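Nga Tăng
Moved from Prirnwood to Brerkura in July. A few people asked what it cost and what I'd change, so I'm putting it in one thread.

The truck was $1,571 for 277 miles, fuel included. The first quote was lower but it left out stairs, and both apartments have stairs. Ask about stairs before you ask about anything else.

Book the elevator if your building has one. Mine in Brerkura doesn't. The street permit was $68 and you have to post the sign yourself the night before.

I stopped labeling by room. My old place had a dining area and the new one doesn't, so half the labels meant nothing. Now I write what's inside and whether I need it in the first week.

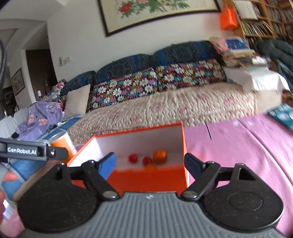 One of the boxes, Sunday.

Internet took 5 days to get connected. Call before you move. The Nigam office only opens new accounts by phone and the line closes at 4.

Change your address with the bank first. My new card went to Prirnwood and I had to ask the old landlord to forward it.

I gave away the couch and don't miss it. I do miss the good lamp, which I also gave away.

Next thing is finding a dentist. If you know one near the Trandimora bus stop, reply here.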